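**Nircombe Makers Board > Materials > Dough and clay**

# Dark tray or white table for pink dough?

### fenwick_tiles

We've been arguing about this on Thursday evenings so I'm putting it to the board. We've gone over to a big dark grey tray with a raised rim, on the white table. Pink dough, and a wooden tool for pressing and rolling. Before that we worked straight on the tabletop.

I think the tray is better. The rim stops things going over the side and you can lift the whole lot out of the way. The other half of the group say it shows every crumb and makes the place look dirty when it isn't. You can judge for yourselves, there are pale specks on the floor of it in this one. 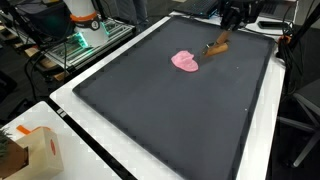 ### Re: Dark tray or white table for pink dough?
**mopandbucket**

I'm with the other half. A matt dark surface shows everything. We had one at Flarkwood and I was wiping it between every go. On white you don't see the bits.

### Re: Dark tray or white table for pink dough?
**SJCheon**

But the bits are still there on white. You just roll them into the next lump. I'd sooner see them. Pink on dark grey is also easy to look at if you're trying to judge the shape, and you can tell straight away where the edge of the dough is.

What are you cleaning it with?

### Re: Dark tray or white table for pink dough?
**fenwick_tiles**

Damp cloth, then a dry one. Washing-up liquid if it's bad.

### Re: Dark tray or white table for pink dough?
**mopandbucket**

That'll be your smears then. A damp cloth on dough just spreads it. Let it dry, scrape, brush, and only then wipe.

### Re: Dark tray or white table for pink dough?
**old_kanaver**

Agree with mop on cleaning, disagree on the tray. I'd keep it.

I'd worry more about the wood. Bare wood grabs soft dough and then drops flakes of it later. Either oil the tool lightly or dust it. Sun-ja wrote up a page on this for the Medrano group, could you paste it in? The link has been dead for ages.

### Re: Dark tray or white table for pink dough?
**SJCheon**

Here you go. I've put fenwick's other picture at the top, with the little wooden cylinder over the tray.

**Looking after a dough tray and wooden tools**
*Sun-ja Cheon*
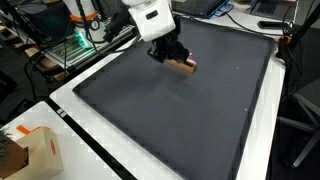
*Reading time: 2 minutes*

Lift the dough off in one piece and dab up loose crumbs with it while it's soft. Put it in a lidded tub.

Leave whatever is stuck for 24 hours. It goes hard and comes away with a plastic scraper. Don't use metal, it scratches a matt finish and the scratches hold colour.

Brush towards one corner. Wipe with a barely damp cloth and dry it straight away. Faint smudges don't matter and won't come off on the dough.

Wooden tools never go in the sink. Scrape them, rub with a dry cloth and stand them on end overnight. A thin coat of food-safe oil now and then is enough.

### Re: Dark tray or white table for pink dough?
**fenwick_tiles**

Thanks. 24 hours is awkward for us as the tray gets used most days. Would overnight do?

### Re: Dark tray or white table for pink dough?
**SJCheon**

For thin bits, yes. Not for anything thick.

### Re: Dark tray or white table for pink dough?
**mopandbucket**

Or use the table and save yourself the night. I've not changed my mind.

### Re: Dark tray or white table for pink dough?
**old_kanaver**

Buy a second tray and swap them over. That's what we did.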